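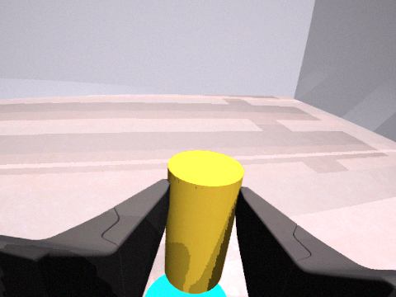 Workshop tips: recording grasp examples in simulation

Settle the task before you record. In the Casden set each episode is one job: grip the yellow cylinder, with the cyan disc beneath it. Don't mix jobs in one folder.

Close the fingers on the sides of the part and leave the top face clear, so its outline stays easy to read from the wrist view.

Vary the start position every episode. Our first 238 runs in Ullirance began from the same pose and the learner copied the pose. The next 647 were spread over the table and trained far better.

Trim idle time at both ends. Two seconds of stillness is plenty.

Keep failed grasps, but label them and store them apart.

Check shadows. Dark fingers throw dark patches on a bright part, and a colour threshold set too tight will lose half of it.

Back up to a second drive before changing any settings.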